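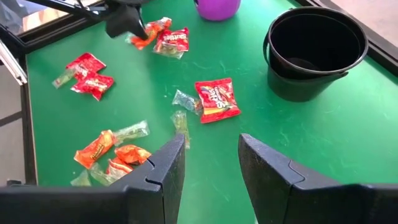

Press release
For publication in April

Evening talks on a calmer life come to Lornmont

LORNMONT – The Pretesmont Center for Everyday Wellbeing is glad to announce a new series of evening talks, with the title "A Quieter Mind". The talks will take place at the McKinnon Hall in Lornmont and they begin at 7:30 p.m.

The series is led by Sheldon Caron, teacher of meditation and author of the book "Small Steps, Slow Breath". Mr. Caron gave his first public talk in front of 20 listeners. Since then, some 2000 people have attended his courses.

"Many persons believe that they must change their whole life before they can feel content," says Mr. Caron. "I ask them only to sit for two minutes in the morning. With this we can begin."

Each evening consists of a talk, a guided meditation of 30 minutes and time for questions from the public. Previous experience is not necessary. Guests are kindly asked to wear comfortable clothes and to switch off their phones.

Tickets cost $20 and can be bought at the Comamo bookstore or at the door. Members of the Center pay half of the price.

Press contact: Pretesmont Center for Everyday Wellbeing, Lornmont. Interviews with Mr. Caron are possible on request.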